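Course "Materials in Everyday Trade", handout for unit 6
Please read before the seminar in Poltitz.

## Paper bags and the strength of kraft paper

The word "kraft" comes from German and means strength. In the kraft process, wood chips are cooked under pressure with chemicals which dissolve the lignin. The fibers stay long, and for this reason the paper does not tear easily. If it is not bleached, it keeps its brown color.

For a bag we look at three properties:

- basis weight, in grams per square meter
- tensile strength, measured in both directions
- behavior in humid air

Paper is stronger in the machine direction, because most fibers lie this way.
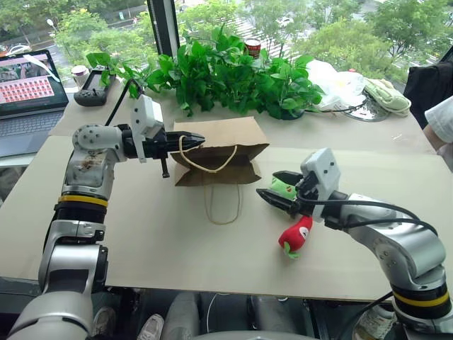

*Fig. 3: Kraft paper shopping bag with twisted rope handles, lying on its side.*

The handle is often the weak point. The load of the whole bag goes through a small glued area, so many producers put a paper patch on the inside. In our exercise with the Grotitz samples, please note where each tear begins, and also in which direction it continues.

**Homework**

1. Explain why recycled fibers are shorter than new ones.
2. A sheet of 180 by 16 mm is cut across the machine direction. Which result do you expect in the tensile test?
3. Read the chapter on sizing in the Briem reader.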